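Ticket: Swanepoel single – wrong track playing on artist page, presave link dead
Opened by: Dineo Buthelezi
Assigned: Arlo Ridgeway
Status: open, partly fixed
Release date: 2026-08-25

Dineo
New Swanepoel single went up this morning and the player on the artist page is playing the demo. Not the final mix. Same title, same cover, but you can hear the count-in and the second verse still has the old words. Title and length shown underneath are the right ones. Also the presave button goes nowhere, just a blank page. Newsletter goes to 3000 people at lunch so need this sorted before then please.

Arlo
Looking. Which browser?

Dineo
Firefox on laptop, Safari on phone. Same on both. Reshma gets the demo too, she's at home so not an office thing.

Arlo
OK so there are two files in the media folder with nearly the same name. dorkomura_final.mp3 and dorkomura_final2.mp3. The player points at the first. First is the demo. Who named these.

Reshma Steyn
Me, sorry. final was what Clerncombe sent in April, final2 is the master. Thought the old one had been deleted.

Arlo
Fine. Have pointed player at final2. Clear cache and try.

Dineo
Still demo on phone. Laptop is right now.

Arlo
Phone is holding on to the old file. Try private window.

Dineo
Private window OK. But fans won't do that?

Arlo
No. Will rename the master so every browser has to fetch it again. Give me a few mins.

Arlo
Renamed to dorkomura_single_master.mp3, player updated, server cache purged. Demo moved out of the public folder altogether. Checked on two phones and the old tablet, all play the right version. Download button underneath was still on the old path as well, fixed that.

Dineo
Yes! Works here. Presave?

Arlo
Presave link expires on release day, that's why it's blank. Needs swapping for the normal listen link. Do you have it?

Dineo
Pushpa has it. Asking her.

Pushpa Bansal
Link is in the sheet, row 17. Please use the short one not the long one, the long one has my login stuff on the end of it.

Arlo
Got it. Button now says Listen and goes to the short link. Changed in three places – artist page, home page banner, tour page sidebar. If theres a fourth tell me.

Dineo
Newsletter template. I'll do that one myself.

Arlo
Send a test to yourself first.

Dineo
Test sent, link good. Newsletter pushed back half an hour, Annatjie wants to add a line about the Arnstead dates.

Annatjie Kekana
Line added. While I was in there – the Arnstead show is listed twice on the tour page, once with capacity 400 and once with 333. 333 is correct, that's the seated layout. The other was the standing plan before they changed the room. Tickets button on the wrong one still works, which worries me a bit.

Arlo
It's a duplicate event, looks like someone copied it to edit the time. Hiding the 400 one now. Not deleting til you confirm no orders went through it.

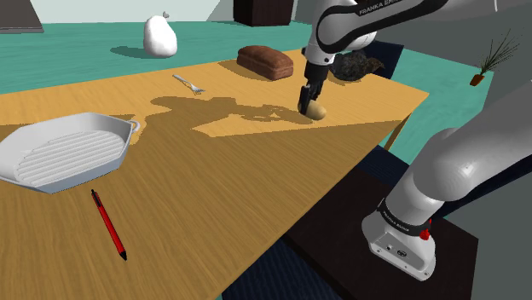

Annatjie Kekana
Checked with the box office. No orders on that one, all went through the 333 listing. Safe to delete.

Arlo
Deleted. Redirect set from the old address to the right one in case anyone shared it.

Dineo
Newsletter gone out. Two replies so far, both nice. One person says the lyrics on the page don't match the song.

Arlo
Lyrics will be from the demo then. Second verse?

Dineo
Yes second verse. Reshma do you have the new words typed up anywhere?

Reshma Steyn
Only on paper from the studio. Will type them tonight and get the band to check spelling, there's a place name in there I always get wrong.

Arlo
I'll take the lyrics block down for now then, better no words than wrong ones. Put it back when you send them.

Still to do
- lyrics, second verse (Reshma)
- fallback player on the press page, havent looked at it, may still want the old file name (Arlo)
- remove long link from the sheet and change the password (Pushpa)
- file naming, can we please agree no more final2

Dineo
Press page player is silent, just tried it. Spins then nothing.

Arlo
As expected, old path. Doing it now. Leaving the ticket open til the lyrics are in.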